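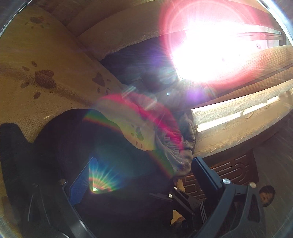
Flamonow Swap Morning: your questions

When is it?
Once a month, doors at 11. The January one is always our busiest!

What can I bring?
Clothes, books, bedding, toys, lamps – anything clean that you'd happily hand to a friend. No mattresses, please.

Is there a limit?
Up to 23 items each. Last year we rehomed some 2,000 things between us, and we'd love to beat that.

Do I have to bring something to take something?
Not at all. Come and rummage!

Can children come?
Yes, and under-3s have their own play corner.

Who do I ask about tables?
Nazma Akanda or Rafsan Samarakoon, by the front door.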